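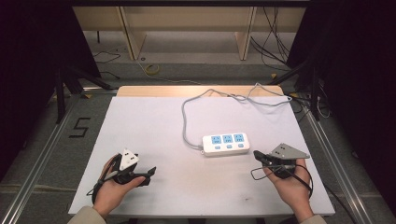 ## 2023-09-14, police notices, matching of arrests and outcomes

Continued with the archive of police notices for Gralutberg and the Wan district. The purpose is still the same: when a person is arrested and we publish it, we want to find the later notice which says what happened with this person. Charged, released without charge, released on bail, or nothing. At the moment a reader who finds the first article does not learn about the second one.

The import finished in the morning. 662 notices are in the table. I expected more, and the list on the police website shows more than 700 lines, but the list also has road closures and missing pets, and the import is set to skip these. I checked the skipped ones by eye and found one which should not be skipped: a road closure which in the second paragraph becomes a fatal collision with an arrest. I added it by hand and wrote "manual" in the source column. It is not in the 662.

### Matching

Gestance proposed 175 pairs. I set it to compare street name, type of offense and age of the suspect, in this order. The age makes trouble. One notice says "a man aged in his 40s", the next one says the exact age, and the third one says only "a local man". If I make the age rule strict, we lose good pairs. If I make it soft, two different burglaries in the same street become one.

For today I left it soft and started to read the pairs myself. I am through the first part only, the letters A to F of the street names. Notes:

- Bridge Street: correct pair. The first notice says robbery, the second says theft. The offense was changed by the police, so our article must be changed also, and the change must be mentioned at the bottom.
- Canal Row: wrong pair. Same street, same offense, but the arrests are in different seasons. I rejected it.
- Castle Lane: I cannot decide. The second notice speaks about "a further arrest", and it is not clear if the first man is still under investigation. Leave it open, ask the press office.
- Depot Road: correct, but three people were arrested and only two are mentioned in the outcome. I do not want to write anything about the outcome before we know about the last one.
- Fisher Street: correct pair, released without charge. Our article still has the word "suspect" in the headline. This one is urgent.

### The wording

I had a long discussion at lunch about the word "cleared". It was used in two of our headlines. In my opinion we should not use it for a person who is released without charge, as it sounds like a decision of a court. I propose we write only what the notice writes. Also "released under investigation" must stay as it is and should not be shortened to "released". The people who edit the headlines say it is too long for the phone version. I understand this, but then the headline must be built differently.

I put both points in the style sheet, marked in yellow, not yet approved.

### Server

Voltadden moved our storage last night and the nightly copy did not run. I started it by hand after the import and it ended without errors. The file names have now the time in them, so the script which deletes the old copies does not recognize them. I switched the deleting off. Somebody please do not switch it on again before the name pattern is changed, otherwise I am not sure what it will take.

The accents in street names are fine after the move. I looked at several old notices and all of them open.

### Open

- [ ] Fisher Street headline, tomorrow first thing
- [ ] Call press office about Castle Lane and Depot Road
- [ ] Read the pairs from G on
- [ ] Try the date as a fourth rule, maximum distance between the two notices. Which distance? Some investigations are very slow. The warehouse fire from last December has still no outcome.
- [x] Column for "manual" entries
- [ ] Name pattern for the copies
- [ ] Decide who receives the mail when Gestance finds a new pair. At present it goes only to me, and I am away at the end of the month.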